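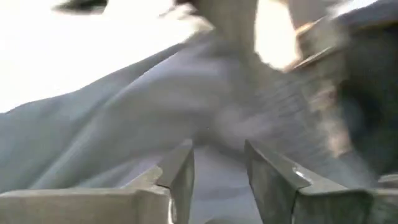

How often should you wash a big throw or blanket that gets used every day?

Once a month in winter if it lives on the sofa, and once every couple of months if it only sits on the end of a bed. Spills and muddy dogs come on top of that.

I had been putting ours off since the summer. The grey one is the awkward one. It is large enough to cover two adults and it fills the washing machine by itself, so it can't go in with anything else. It never stays folded for more than an evening either.

Wednesday, November 7, 2018 was dry and windy, and I had the day off, so I did the lot.

What I do first is take the blanket outside and shake it. Crumbs and hair that go into the drum end up in the filter, and I have cleaned that filter enough times. Then I look over both sides for marks. Tea comes out if you dab it with a bit of washing-up liquid and cold water and leave it while you have your own tea. Biro doesn't come out, at least not for me.

I wash it at 30 with half the usual liquid. I used to put in a full cap and the fabric came out stiff. No softener. If your machine has an extra rinse button, press it. I run the spin at the lower setting, as a heavy blanket tends to bunch on one side and then the whole machine walks across the floor. If it does bunch, stop it, open the door, pull the blanket loose and start the spin again.

Drying takes longest. I hang it over two lines with a gap between them so that air gets in the middle. It was out from ten until the light started to go, and I turned it once at lunchtime. The edges were dry by then but the middle wasn't. It finished off over the bannister overnight.

Our neighbour Gaetano D'Amico takes his to the launderette in Stovdale, where they have the big dryers. He says it is done in an hour and comes back softer than mine. He may be right. It also costs money, and you have to carry it up the hill — I tried it once with a wet king-size cover and won't again.

Folding is easier with another person but you can manage alone. Lay it on the bed, bring one long side to the middle, then the other, then close it like a book. After that fold it in thirds from the short end. Smooth it with your forearm as you go. If you leave the creases in and put it away, they are still there at Christmas.

The spare blankets go in the chest on the landing, with the heaviest at the bottom. I don't use the vacuum bags any more. I had two of them and both let the air back in within a week, and the wool one came out smelling of plastic.

Next job is the cushion covers. One of the zips has gone on the green one and I need to find out whether the haberdashery stall still does replacements on a Saturday. I've got the measurements written on the back of an envelope — wherever I put the envelope.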